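Getting a washed linen doona cover to look good without ironing it?

Posted in Home and Laundry, 17/03/2023

pegbasket_jo

Hi all, hoping someone on here loves bed linen as much as I've suddenly started to. After years of poly-cotton I bought myself a proper linen doona cover, queen size, in a colour the label calls Todus grey (a sort of mushroomy colour, really lovely in the morning). First two weeks were bliss. Then I washed it.

It came off the line like cardboard. I know linen is meant to be crinkly and I'm all for the crinkle, but mine has hard creases, the kind you can feel through your pyjamas, and one runs diagonally across the middle where it was folded over the line. The pillowcases are fine, oddly enough. They went in the same load.

What I've done so far: warm wash, normal amount of powder, regular spin, straight onto the line in full sun for most of a day. I tried ironing it dry and gave up halfway along one side. I don't own a dryer and there isn't room for one in the flat.

So how do you get that soft, rumpled look? Is it something in the wash or in how it's dried? And does it get better by itself over time? I'm happy to put some effort in, I just don't want to be ironing a doona cover every fortnight.

lineny_and_proud

Oh, welcome to linen! You're going to love it, I promise, and nearly everything you've described is fixable without an iron.

First thing is the spin. Linen fibres don't have much stretch, so when a big heavy cover gets flung against the drum at high speed while it's soaking wet, it takes a set and holds onto it. Turn your spin right down. On my old Brindulon front loader the delicates setting does it, on a top loader look for gentle or slow. It'll come out dripping a bit more than you're used to, and that's good, because the weight of the water pulls the creases out for you while it hangs.

Second, wash the doona cover by itself. I bet your pillowcases came out fine because they had room to tumble and the cover got wound up like a rope around them. Button it up first as well, or everything else ends up living inside it (I once lost a tea towel for a month that way). Halve the powder. Leftover detergent dries stiff in linen, and if you've been using the normal amount from new there's probably a fair bit sitting in there already. Run it through once with nothing in the machine but water and see if you get suds. If you do, run it again!

Now the drying, which is the fun part. Take it out the minute the cycle stops. Get a second person if you can, take two corners each, and give it a few good hard snaps like you're cracking a sail. Then hang it over two lines so it makes a wide tent shape with air going up through the middle. Bring it in while it still feels cool to the touch, well before it goes crisp. Full sun all day is what gave you the cardboard.

Then I put it straight back on the bed slightly damp, with no doona in it yet, and smooth it out with my hands from the middle to the edges. Windows open, go and have lunch. By the time I come back it's dry and it has that gorgeous soft, relaxed look and I get excited about it every single time.

If you've got one bad crease, like your diagonal one, you don't need the iron. Mist it with plain water from a spray bottle, pull it tight and put something flat over the spot for a while. A big book works, and so does a tray.

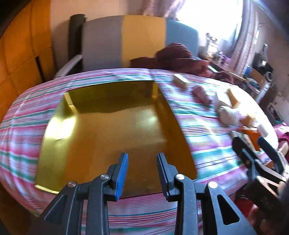 The gold tray, lying flat on the bed.

Whatever you use, check the underside is clean and smooth before it goes anywhere near damp fabric, and don't use bare metal if there's any chance of rust. I put a clean pillowcase in between to be safe. Leave it until the patch is dry, then run your palm over it in both directions to loosen it up again.

And yes, it gets better by itself! Mine is on its 35th wash or so (I kept a tally on the laundry wall for the first year, don't judge me) and it feels like an old favourite shirt. The big change came after 12 washes, when it suddenly started to drape. Before that it stood up on its own a bit.

One more small thing, fold it differently each time you put it away. If you always fold in half the same way you'll get a permanent line down the centre, and it will eventually wear and go pale along there. I roll mine loosely and keep it on the top shelf with a bit of cedar.

morkham_mum

fabric softener. works fine for me, been doing it for years

lineny_and_proud

Replying to the one above - each to their own, but I'd skip softener on linen. It leaves a coating, and the cover won't soak up moisture as well on a warm night. Half a cup of white vinegar in the rinse does a nice job and the smell goes as it dries. Don't mix it with bleach, ever.

tubsandtaps

Agree with most of the long reply, especially the slow spin. A few extra bits from someone with hard water.

If your kettle scales up, your linen will be feeling it too. Minerals in the water make everything stiffer, towels included. We're out past Morkham and the water there is dreadful. I switched from powder to a liquid (Mthembu brand, the unscented one, though I'm sure any decent liquid is fine) and noticed the difference quite quickly. Rinse twice if your machine lets you.

I'd also go cooler than warm. Cold is plenty for a doona cover that's had a top sheet under it, and the colour will last longer. Grey can go a bit blotchy if it's dried in strong sun, so turn it inside out on the line or hang it in the shade. A breezy day with cloud is the best linen weather there is.

Where I'd differ is putting it back on the bed damp. It's a beautiful finish when it's warm out and the windows are open, but in winter I wouldn't, the mattress can end up holding the moisture underneath. I drape mine over two doors in the hallway on colder days and make the bed at night. Not as pretty, but no musty smell.

If you ever do want to iron it, say you've got guests, do only the top third that folds back over the doona, while it's still damp, on the wrong side. It takes five minutes and the whole bed looks made up.

pegbasket_jo

Thank you all so much! I ran it through with plain water as suggested and there were suds. Lots of suds. Ran it again, slow spin, roped in my sister for the sail cracking (we were hopeless at it and laughed the whole time) and it's over two lines in the shade as I type. It already feels different along the hem. I'll try the spray bottle on the diagonal crease tonight and get some vinegar when I do the shopping.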